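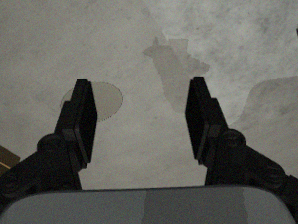 *Wrist camera view in the sim, gripper open, objects drawing see-through.*

**Ticket:** objects on the table render as ghosts in the wrist camera
**Opened by:** Meenakshi Malhotra
**Opened:** 2021-09-19
**Status:** closed, one follow-up open
**Machine:** Watari (the shop desktop, not the laptop)

### Problem

Everything I put on the table in the sim comes out semi-transparent in the wrist camera view. The disc near the left finger still has a readable outline, a sort of dotted edge. The piece in the middle is just a gray shape and I can't tell it from a shadow. Same with the big curved one on the right.

The gripper itself renders fine. Fingers are solid black, the base is solid light gray, edges look right. The table texture also looks right, or at least it looks like the concrete one I picked.

I need this view to be usable before I wire up the real arm on the bench. The pick script finds objects by contrast against the table, and right now it finds nothing. 75 test picks, zero detections.

### Setup

- Scene file: `alulham_bench.scene`
- Camera mounted on the wrist, looking down past the fingers
- Table: mottled gray texture
- Objects: imported from the Kukport parts folder, the same meshes I used in June

Nothing changed in the scene since June except the new table texture and a renderer update.

### Log

**1.** Restarted the sim and reloaded the scene. No change.

**2.** Swapped the table texture back to flat white. Objects are easier to see but still see-through. So the texture makes it worse and doesn't cause it.

**3.** Moved the light. The shadows moved. The objects stayed pale.

**4.** Checked the meshes in the viewer outside the sim. All solid there, no missing faces.

**5.** Opened the same scene from the overview camera. Objects are solid! Only the wrist camera has the problem. Should have tried this first.

**6.** Compared the two camera configs line by line. The wrist one has an extra block:

```
overlay:
 collision_shapes: true
 visual_alpha: 0.14
```

The overview camera doesn't have it. I added that block myself when I was checking finger clearance and forgot to take it out. The old renderer ignored `visual_alpha` for anything that wasn't part of the arm. The new one skips the arm and applies it to the loose objects.

**7.** Deleted the block, saved, restarted. Objects are solid in the wrist view.

**8.** Ran the pick script again with the gray texture back on. 103 attempts, all three objects detected every time. Grasps are another matter – the disc is flat and the fingertips slide over it – but that goes in its own ticket.

### Fix

Remove the `overlay` block from `wrist_cam.yaml`. If you need collision shapes for a clearance check, copy the config to a new file and load that one. Don't edit the shared file.

The Escobar scene has its own copy of the wrist config with the same block in it. I fixed that too.

### Still open

The log fills up with this line, once per frame:

```
WARN camera near plane 2000 ignored, using default
```

It was there before the fix and it's still there after. The picture looks normal, so I think it's a units mistake (mm where the sim wants meters) and the default happens to work. I'm leaving it alone until the arm is mounted. If anyone using Watari knows where that value gets set, add a note here – it isn't in the wrist config or the scene file.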